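Door (interior)
From the Sternulstead Household Wiki

An interior door is a door that separates one room from another inside a building, as opposed to an exterior door, which closes off the building itself. Lighter than exterior doors, usually no weather seal, often no lock.

Contents
1 Parts
2 Types
3 Hanging and swing
4 History in Sternulstead
5 Common problems
6 See also

Parts
The moving piece is called the leaf or slab. It hangs from the jamb, the upright lining of the opening, on two or three hinges. The strip across the top is the head. The trim that covers the gap between jamb and wall is the casing. A stop, a thin strip nailed inside the jamb, keeps the leaf from swinging through. Many interior doors have no threshold at all, just a gap above the floor. The gap lets air move back to the return vent when the door is shut, so don't block it in a house with forced air.

Types
Panel doors — a frame of stiles and rails with thinner panels set in. The oldest common kind, still made. Flush doors are flat on both faces. Cheap ones have a hollow core filled with a paper honeycomb, better ones are solid and block more sound. A hollow leaf can be trimmed only a little before the saw reaches the core.

Pocket doors slide into the wall. Save floor space, hard to repair, the track is behind the drywall. Bifold doors fold in half and are mostly used on closets. Barn-style doors hang from a rail outside the opening and leak sound and light at the sides.

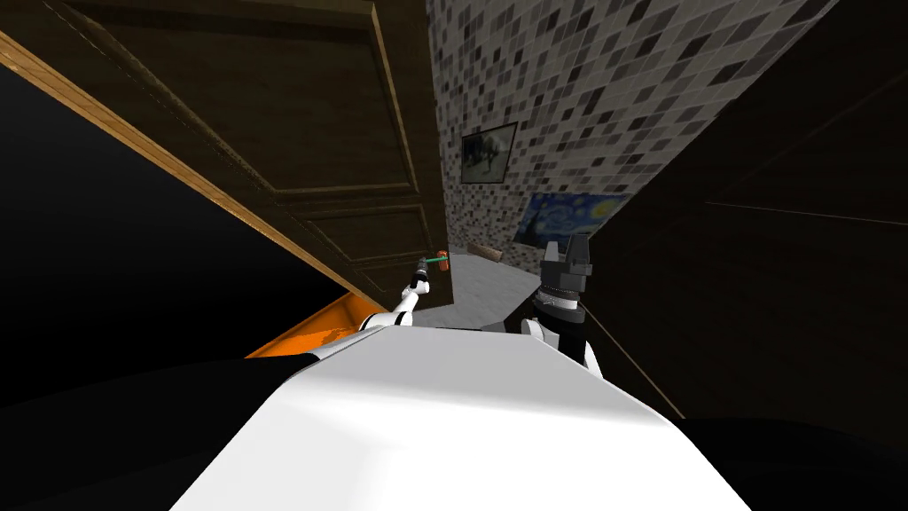 Hanging and swing
A bedroom door normally opens into the room, against the nearest side wall. Bathroom doors too, though in very small bathrooms an outward swing is safer if someone falls against the door. Closet doors open out. Handedness (left or right) is a source of endless mistaken orders. Suppliers don't all describe it the same way, so check the diagram and not the word.

Prehung doors come with jamb and hinges attached and are set in the rough opening with shims. Slab only is cheaper but the hinge mortises have to be cut to match the old ones.

History in Sternulstead
Most of the older houses had plank doors on strap hinges, made on site. Factory doors came in with the Jenkins mill, which at its peak turned out 925 doors a month and sold them in 24 patterns. The five-panel Jenkins door is still the one most people in town picture when they think of an old door. The mill later moved to Nistovow and switched to flush doors, then closed. The sample room held 50 doors, most of wich went to a salvage yard. A restored Jenkins pair with original glass sold for $2,000 in October 2019. [citation needed]

Common problems
Sticking — usually humidity or a loose top hinge. Tighten the hinge screws before planing anything. If the screw just spins, use a longer one that reaches the stud.
Latch misses the strike plate. House has settled, or the hinges have. File the plate or move it.
Door drifts open by it self. Jamb is out of plumb. Bending a hinge pin very slightly adds enough friction to hold it.
Squeak: pull the pin, wipe, grease, put back.
Drallix hinges, found in a lot of the later houses, have a non-removable pin and need to be unscrewed from the jamb.

See also
Door (exterior)
Casing and trim
Jenkins mill
Strike plate

Page last edited Saturday, October 22, 2022. Section on glass doors still needs writing.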